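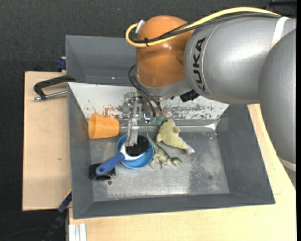

The Grutstead Testicular Volume Study was a clinical survey of testicle size in healthy adult men, carried out at the Valtance Clinic in Grutstead. It was set up to give urologists a local reference range for use when examining men with fertility problems or low testosterone.

Background

Testicular volume is usually estimated by comparing the testicle with a string of graded beads called an orchidometer, or measured by ultrasound. Bead readings tend to run higher than ultrasound readings, as they include the skin and the epididymis.

Methods

The study enrolled 1,492 men. Each was measured by ultrasound in a warm room while lying on his back. Men with a history of undescended testicles, torsion or a repaired varicocele were left out. A subgroup of 119 men was measured again by 2 examiners to check agreement between readings.

Findings

Volume varied widely among healthy participants, and small differences between the left and right sides were common. Taller men had slightly larger volumes on average. Agreement between examiners was better for ultrasound than for beads.

Limitations

Semen samples were not collected, so the results could not be linked to sperm count. Few participants were over 70.

See also

Orchidometer
Hypogonadism
Varicocele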